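The Arm Was the Cheap Part

By October I had a spreadsheet with four tabs, and every one of them was wrong. I'd been so busy comparing arms (the Simer had the reach, the Raju had the nicer wrist) that I'd typed "misc." next to everything else and given it one sad little cell. Misc.! That cell ate the project.

So I started over, and this time I did the planning in simulation before I let myself near a checkout page. The job at our Bodano shop is small-parts sorting, so I gave the gripper a labeled bin organizer and a handful of odds and ends, and I watched a lot of runs with a cup of coffee going cold next to me.
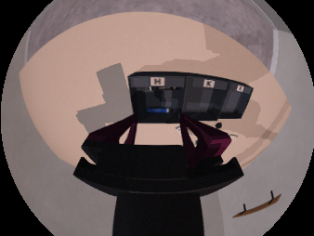

Fingers apart at the organizer, with something blue in bin H.

What I was really shopping for was fingers. A gripper that's fine with a battery can be hopeless with a flat domino, and each extra set of fingertips was quoted to us at $439. I'd budgeted for one set. We need two, plus a spare, and I'd rather you learned that from me than from your own invoice.

Then there's the table, which I had down as free because we already owned one. Ha! Ours wobbles. A stiff one with leveling feet came to $1,036 delivered, and I grumbled for a whole afternoon before I signed off on it. Lighting went in next, once I'd noticed how much shadow can fall across a work surface when the light comes from overhead. I gave that its own line, and another for a camera mount.

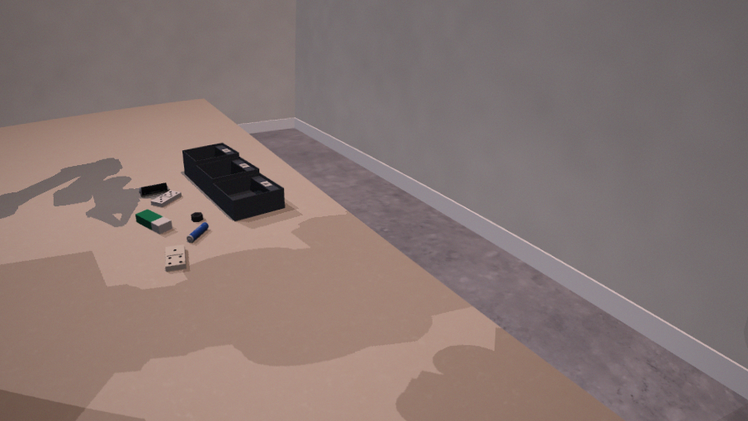

Keren thinks I've still come in low, and told me that the line I'm missing is my own time: five weeks of fiddling with bins and labels before anything gets sorted for real, and it ought to be priced like any other purchase. I argued, I lost, and there's now a fifth tab. The Simer quote is good through the end of the month, and I'm asking them to throw in the spare fingertips before I sign.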